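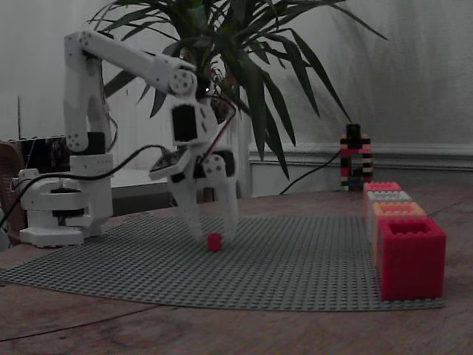 3.2 Table materials and the starting parcel

The Drumell sessions used the same base information as the Waltton sessions: the 1870 plat, the current tax map, and a flood outline traced from the county survey. All three were redrawn at one scale so that residents could move between them without doing any conversion. Street names were printed as they are spoken locally, which in several cases differs from the signs. The lane behind the old Papadakis mill, for example, has no official name, but residents in both towns asked for it by the name of the family.

Land use was recorded with small plastic bricks. Papers on public planning often treat the choice of material as a minor matter, and earlier work by our group did the same. In the pilot, residents who were given colored pencils tended to wait for someone with drawing experience to go first. Bricks can be picked up and put back, and people seemed more willing to make a proposal they might later withdraw. We did not test this difference formally.

Each discussion opened with one parcel. The facilitator placed a red brick for it and asked what the lot had been used for in the past. Other colors were held back until everyone at the table had spoken. This slowed the opening part of the session, but it kept the first speaker from laying out a full plan before the others had agreed on where they were. In Waltton, where the parcel chosen was the former feed store, the opening discussion covered drainage, truck noise and the loss of shade trees before any new use was proposed.

Brick height was not given a meaning. We had planned to use it for the number of floors, but residents stacked bricks for other reasons – to show importance, or to save room – and the records could not be read reliably afterward. Positions were copied by hand onto the tax map at the end of each session, and one resident from the table checked the copy.

Figure 2. A single red brick on the gray studded baseplate.

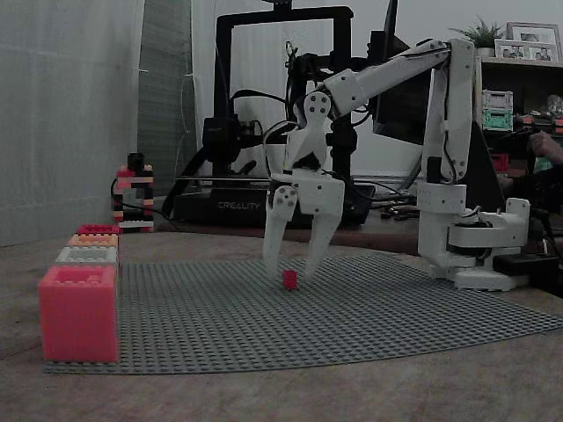

3.3 Session length and recording

Sessions ran for nearly 90 minutes, including the break. Two note-takers worked at each table. One wrote down proposals and the other wrote down objections, and the two sets of notes were kept apart until coding. Pallavi Maurya coded both sets using the Cuvedance scheme, with changes for rural lots as described in the appendix.

Talk that did not refer to a parcel was kept in the notes but left out of the parcel counts. This includes a long exchange in Drumell on school bus routes, which took up most of the second half of the May session and which we return to in the discussion. Where a resident withdrew a proposal, both the proposal and the withdrawal were coded. Silent changes, in which a brick was moved without comment, were coded only if a note-taker had written them down at the time.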